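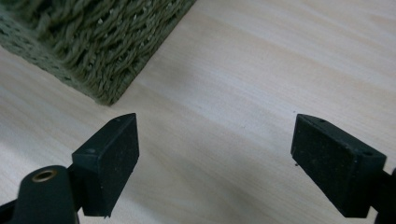 3.2 Soft containers on the table surface

The second part of the study looked at where small household goods sit when they are not being used. In the 59 homes we visited in Visville and Purkwood, the table was the most common resting place, ahead of the bench, the hall shelf and the floor. People put things down on the table when they came in, and many of those things stayed there until the next meal. We were interested in what a woven or knitted article does to the table around it, and whether households treated it as part of the furniture or as something to be moved.

Figure 3. Olive-green woven article resting on a light-coloured wooden tabletop. The braided upper surface and the flatter, speckled side meet at a corner.

Articles of the kind in Figure 3 were hard to sort. Householders called them baskets, mats, blocks or just "the green thing", and the same article could be given different names by two people in one home. For the coding we used a single class, soft woven article, and recorded two features of each one: the texture of the upper face and the texture of the side. The article in Figure 3 was entered as looped and shaggy on top, with a tighter knit or mesh on the side. Colour was entered in plain words. We had started with a printed colour chart, but the coders could not agree on the greens, and the chart was dropped after the pilot.

The tabletop was coded separately. Pale timber with a matte finish was marked as a low-contrast surface, along with white laminate and unpainted pine. Faint grain such as that in Figure 3 did not change the class. Glass and high-gloss tops were marked as reflective and are dealt with in Section 3.4.

The full set of coded placements came to 2,476. Each placement is one article in one position at one visit, so an article that was shifted between visits was entered again. Homes were visited 4 times each, with the last round of visits finished in May. Placements were entered on paper sheets at the home and typed up later at Mavholm, where a second coder checked the sheets against the typed records. Where the two did not match, the paper sheet was taken as correct.

Soft woven articles were moved less often than hard ones. Householders gave several reasons for this. Some said that a soft article did not scratch the table, so there was no need to lift it when wiping around it. Others said that crumbs got into the loops and it was easier to leave the article alone until it could be shaken out outside. A few kept a soft article at one end of the table all year and set places for meals at the other end. In the smaller flats this was not possible, and the article went onto a chair at mealtimes and came back afterwards.

Position on the table also differed. Hard containers tended to be pushed square against a wall or lined up with the table edge. Soft articles were more often left at an angle. We do not have a firm explanation. It may be that a knitted side gives a little when pushed and so does not line up as easily, or that people take less care with something that cannot break. The Nyamweya coding guide, which we adapted for this work, has no entry for angle, and we added one partway through the first round. Placements entered before that change have been left out of the angle counts but kept in everything else.

Clear space was recorded as the largest bare area of tabletop that a dinner plate could be slid across without touching anything. Coders carried a plate for the purpose. On tables with a single soft article there was usually enough clear space for one person to eat or write. On tables with 2 or more, householders were more likely to say that the table felt full, even where the plate test gave the same result. Shaggy upper surfaces drew this comment more than flat ones did. Several people said that a thick weave looked bigger than it was, and one household had swapped a looped article for a flat one for that reason without any change in its footprint.

The weight of the articles was not taken. Placements on cloths and runners are reported in the next section.

We use cookies to improve your reading experience. By continuing to browse this site you agree to our use of cookies. Accept | Manage settings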